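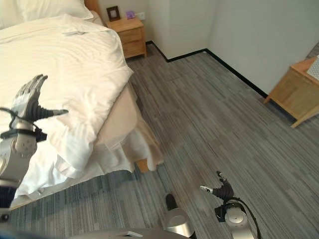
The bedroom at our Utmont practice flat, with the white duvet and the two-drawer nightstand.

Search this site Search Enter keywords Go

Housekeeping and Room Care Assistants, Utmont
Part-time and casual positions, training provided
Posted May 25, 2023

Do you get a quiet sort of pleasure out of a well-made bed? Are you the one in your household who goes back and straightens the doona after somebody else has supposedly done it? If so, we would very much like to hear from you, and we hope you'll put the kettle on and read to the bottom, as we do tend to go on a bit when we get started on linen.

Wurkix looks after furnished flats and short-stay units in Utmont and out along the Arrieta road. We do the changeovers between guests, the weekly tidy for people staying longer, and the big seasonal turnouts when everything comes off the beds and out of the cupboards. We have grown a good deal since March, when we took on the Arrieta units, and our present crew (lovely people, every one of them, and very patient with us) could do with some more hands.

We are looking for 4 new assistants to start as soon as they're ready. Two of the positions are regular part-time and two are casual, and we're happy to talk about which would suit you better.

What the work is like

Mostly it's bedrooms. Kitchens and bathrooms in our units are handled by a separate crew, though you may be asked to lend a hand when things are busy, and in return they will come and help you wrestle with a king-size fitted sheet. A usual shift has you going through a handful of units with a partner. You strip the bed, bag the used linen, make the bed up fresh, wipe down the bedside furniture and the headboard, vacuum right to the skirting boards and under the bed, and then stand in the doorway for a moment to see the room the way a guest is going to see it.

That last bit matters to us more than you might expect. Our rooms are plain. White linen, white walls, light-coloured wood, a carpet you can walk on in your socks. There isn't a lot of clutter for the eye to land on, so the eye lands on the bed, and a duvet that's bunched up along one side or a bed skirt gone all rumpled will be the first thing anybody notices. We teach everyone to do the skirt before the duvet goes on, pleats pulled straight down to the floor, and then to check the corner at the foot where the leg likes to peek out. Everyone forgets the corner for the first week. You will too, and it's perfectly all right.

Then there are the small things. Guests who stay a month or more bring their own bits and pieces, and a nightstand can have a picture frame on it, and a pair of glasses, and a book face-down at the page they were up to. We lift, wipe and put back where it was, facing the way it was facing. We don't open drawers in an occupied unit. If something has been left on the bed it goes on the nearest flat surface where the guest will see it straight away. People have written to us about this sort of thing over the years, and those letters are pinned up in the office.

Training

You don't need to have done this work before. Our training is done at the Utmont practice flat, a proper furnished unit that we keep just for learning in. You'll come for 2 paid sessions before your first real shift. The first is all beds: sheets, pillows (we stack them one behind the other against the headboard, openings turned away from the door), duvet covers by the rolling method, which looks like a magic trick the first time and becomes second nature by the end of the morning. The second is the rest of the room, along with how to lift a mattress corner without doing your back, what each spray is for, and how to fill in the changeover card.

Please wear comfortable clothes and flat shoes with a closed toe. There's tea and coffee, and usually somebody has brought a slice or some biscuits, but do bring your own lunch if you're booked for a full day. If you have an allergy or follow a particular diet, we're glad to know so that we can label what's on the bench.

What we hope you'll bring

You should be comfortable on your feet for a shift and able to kneel, bend and carry a full linen bag down a flight of stairs. Some of the Arrieta units have no lift. If there are parts of that you can't manage, please still get in touch and tell us what you can do, as there is a fair bit of folding, sorting and packing to be done at the linen room on Jivimport Street and much of it can be done sitting down.

We'd like you to be the sort of person who turns up when you've said you will, and who rings if you can't. Enough English to read a changeover card and leave a short note on it is plenty. We've a number of people on the crew whose first language is something else and we all get by very well.

A driver's licence is handy for the Arrieta runs but isn't required. We pair drivers with non-drivers wherever we can and pay a travel allowance to whoever's car is being used.

You will be going into places where people are living, so we ask for a current police check and the name of somebody who can vouch for you. This doesn't have to be an old boss. A teacher, a neighbour of long standing or someone from your footy club would be just fine. If you haven't got a police check we'll cover the cost of it once you've done your second training session.

Hours and pay

Changeovers run from mid-morning until the middle of the afternoon, and this tends to suit parents with children at school, students, and people who've retired and discovered they don't much care for it. Part-timers have the same shifts each week. Casuals are offered shifts by text and can say no without anyone getting huffy about it. Weekends are shared out fairly, and we put the roster up two weeks ahead so you can organise your life.

Pay is by the hour and above the award, with the usual loading for casuals and for weekends and public holidays. You're paid for training, for travelling between units, and for the time it takes to sort out a room that was left in a worse state than expected. We don't pay by the room and never have. It makes people rush, and a rushed bed looks like a rushed bed.

We supply aprons, gloves, kneeling pads and all cleaning products. The products are unscented, as a good many of our guests have asked for that, and our crew prefers it as well. Linen is laundered off-site, so you won't be asked to run any washing machines, only to bag and tag.

We keep roughly 100 full sets of bed linen in circulation, and that is why we are so particular about the tagging. A pillowcase that goes astray has a way of turning up months later in quite the wrong unit, looking very pleased with itself.

How to apply

There's no long form to fill in. Send us a few lines by post or drop them through the door at Wurkix, 2 Jivimport Street, Utmont, quoting position number 1579. Tell us a little about yourself, which hours you could work, whether you're after regular or casual shifts, and how we can best reach you. A résumé is welcome if you have one handy, but please don't go writing one specially.

We'll ring everyone who applies, including those we can't offer anything to this time round. If it sounds like a good fit on both sides, we'll invite you to the practice flat for a look at the rooms and a chat. You might be asked to make up a bed with one of us while we talk. It isn't a test, we simply find that people are more at ease with a pillowcase in their hands, and it gives you a fair idea of what you'd be in for.

You're welcome to bring a friend or a support person along to the chat. The practice flat is on the ground floor, with street parking out the front and the bus stop just past the chemist. If you'd like to see it before you decide whether to apply, mention that in your note and we'll find a time.

Applications stay open until all the positions are filled.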